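**MEDIA RELEASE**

21 May 2025

# Trivley opens bookings for winter cord and knot workshops

Trivley, the community craft and skills centre operated by Isudari, today opened bookings for its winter program of cord and knot workshops. The program begins in July and is open to adults and to secondary students accompanied by a parent or guardian.

The workshops will cover the handling, tying, coiling and storage of light cord for use at home, in the garden and at the campsite. Participants will work at timber tables in groups of no more than 12, with one instructor to each group. All cord is supplied.

"Most households own a good deal of cord and string, and much of it ends up in a knotted heap at the bottom of a drawer," said Levente Lengyel, Program Manager at Trivley. "We begin the first session with a loose tangle on the table. People learn to look at how the loops sit before they pull on anything."

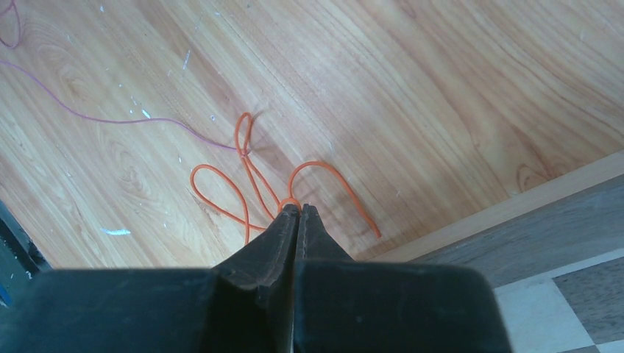

Thin cord in bright colours has been chosen for the introductory sessions, as crossings and small kinks are easier to follow against a timber surface. Later sessions move on to heavier lines, including washing line and tent guys, and to natural fibres such as jute and cotton.

The program consists of 5 evening sessions:

- Reading and clearing a tangle
- Loops, bends and stopper knots
- Hitches for the garden and the trailer
- Coiling and hanging for storage
- Decorative cord work – an introduction

Participants may book single sessions or the full program. The fee is $15 per session, payable at the time of booking. Concession card holders are asked to contact the centre before booking.

The winter program is supported by a grant from the MacDonald Fund, which has also allowed Trivley to purchase 1000 metres of cord for use in classes. Offcuts will be sorted by length and kept for the children's craft table during the school holidays.

"Bookings for last year's mending and darning evenings closed early, and we have added a second group on each evening this time," Mr Lengyel said. "No experience is needed. People who already know their knots are equally welcome, and we would be glad to hear from anyone interested in instructing in future programs."

Sessions will be held in the ground floor workroom at Brondora House. The workroom has step-free access from the rear car park, and table heights can be adjusted on request – please advise staff of any requirements when booking.

Bookings can be made at the Trivley front counter during opening hours.

**Media enquiries:** Levente Lengyel, Program Manager, Trivley

– ENDS –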